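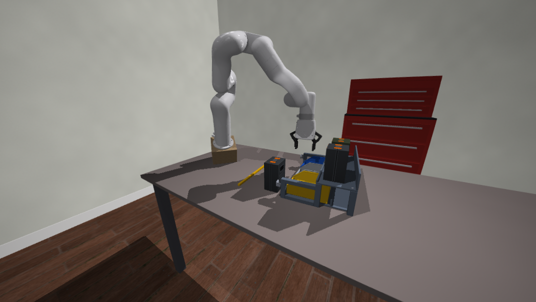

Selgate SSD quote went up before it shipped, normal?

Ordered drives for a small office server in June at 226 each. Selgate now says 339 and blames supply. Convenient.

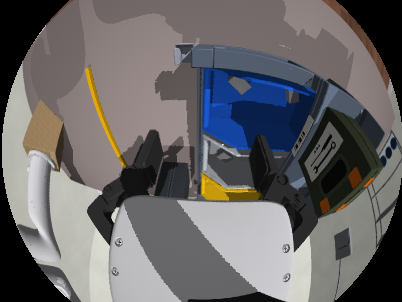

Has anyone gotten them to honor the first price?

Turunen
Read the quote terms. Mine expired after a month. I doubt the shortage story too, but the paper was on their side. 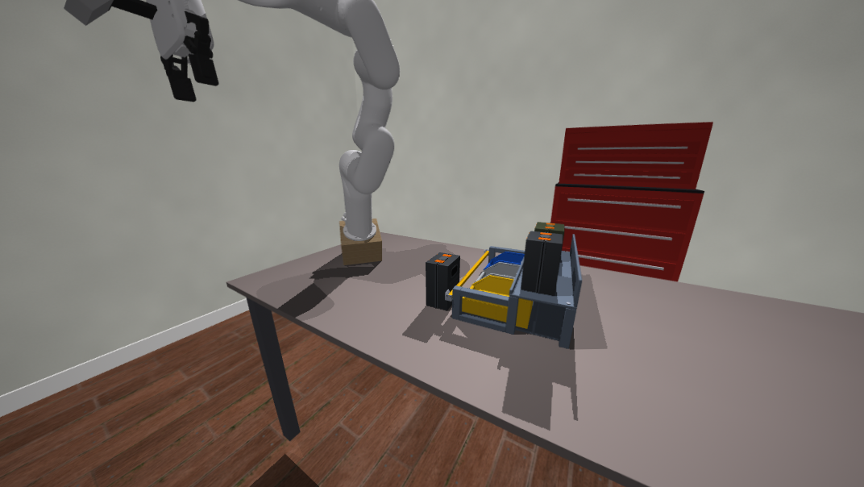

Robot arm above the table

Silteo
just buy used lol 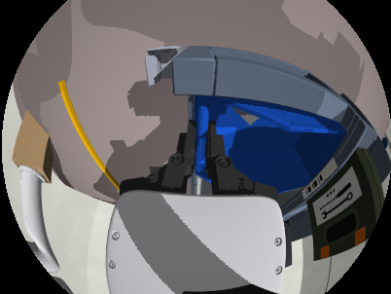 Can I cancel if the drives haven't shipped?

Ask for the cancellation terms in writing before you pay anything more.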